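Gallery: The Orange Pencil Case

Posted Aug 5, 2025
Words: Etenesh Seyoum

Every winter, about when the school stationery lists for next year start circulating, somebody decides that the humble pencil case needs improving. I have been reading the back of packets for long enough to doubt it. A pencil case is a bag with a zip. It holds pens. It gets sat on, dropped under a desk, lent to a sibling and eventually lost on a bus, and I have yet to meet the design feature that changes any of that.

Still, readers asked. In July I put up a short post grumbling about the price of school supplies and it drew more mail than anything I've written on lunchboxes. A fair bit of the mail was about soft zip-up cases, the bright padded kind, and whether they are any better than the flat ones we all had. Raffaele Zuccaro wrote to say his daughter had gone through several in a year. Zewditu Mamo wrote to say hers had lasted since primary school and I should stop whingeing. Both of them, as far as I can tell, are right.

So, a small gallery on the subject of one orange case. I won't be giving it stars. I don't believe in stars for pencil cases.

The zip

Start with the zip, as that's where most of them die. The fabric hardly ever goes first. What happens is that the slider gets forced over a corner of loose-leaf paper, or the tab snaps off and the owner spends the rest of term opening it with a paper clip. Sellers like to talk about colour and capacity and keep very quiet about the zip, and I take that as a sign. 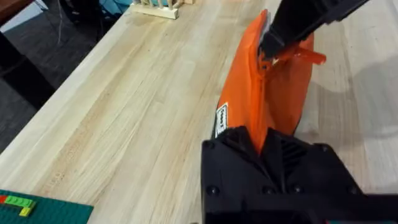

Zip down the middle, tab at the top end. There's a small white label stitched near the edge, with print too fine to make out.

I do have some time for a plastic tab. Metal ones rattle and catch on jumpers. The thin plastic sort is easier on small fingers, though whether it survives a kid who pulls everything sideways is another question, and one I can't settle with a photo. Kedir Tesfamariam, who used to repair bags and now mostly repairs my opinions, reckons you should look at where the tab joins the slider and ignore the rest. He also reckons a rub of candle wax along the teeth fixes most sticking. I've tried it on an old case of my own. It helped for a while, then it picked up lint.

A word on labels. They come sewn on, they come stuck on and they come printed straight on the cloth, and in nearly every case the lettering is for the benefit of the maker. What parents want is somewhere to write a name in marker. Why this is so hard I don't know.

The padding

The claim I'm most sceptical about is padding. I keep seeing soft cases sold as protection for what's inside, and I'd like someone to explain what a pencil needs protecting from. The lead breaks inside the wood when it's dropped on its point, and a puffy side panel does very little when the thing has been tipped out on the floor anyway. Gadisa Moges, a teacher and the most patient person I correspond with, takes the other view. She says soft cases are quieter, and in a room full of children at desks I can see how that might count for more than anything I have to say about graphite.
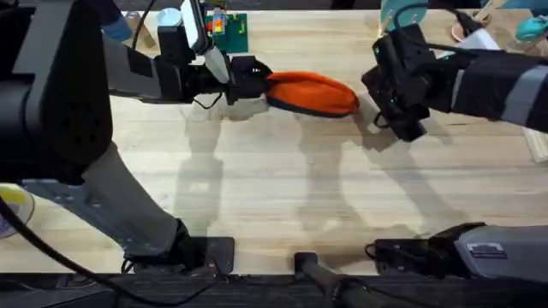
Side on, it's closer to a small pillow than a bag. Orange on top, dark navy along the lower edge.

I'll give the navy this much: a dark rim is a sensible place for grime. Bright orange is a fine colour for finding something at the bottom of a schoolbag and a terrible one for ink. If you have a child who puts the cap on the wrong end of the pen, you already know what I mean. Sponge it with cool water and a bit of dish soap, inside out if the lining lets you, and leave it open somewhere airy to dry. Don't put it in the dryer. I can't prove the dryer wrecks them but I've seen enough warped zips to have a theory.

Filling it

Then there's the question of how much goes in. The catalogues are fond of big numbers and I've learned to ignore them, mostly because the pens in question always seem to be very thin. A case that's stuffed until the sides strain is a case whose zip is on borrowed time, and we're back to the paper clip.

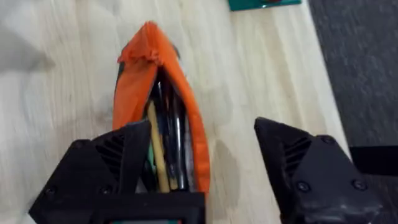
Long things in the same direction, for a start. Pencils and pens laid lengthwise will behave, and once a few go in crossways you'll be fighting the zip every time. I'd keep one wooden pencil for every few pens, if only because pencils still work when the pens have dried out over the holidays. Black pens breed. If there are several in the case, test each one on scrap paper before you pack it and bin the duds, or you'll carry them faithfully until graduation. Erasers and sharpeners are the troublemakers, as they sink to the far end and turn up months later covered in shavings. Zewditu keeps hers in a separate tin. I think that's one container too many, but her case is the one that has lasted.

More mail on this is welcome, including from people who think I've been unfair to padding. Next gallery is rulers, and I have doubts about the bendy ones.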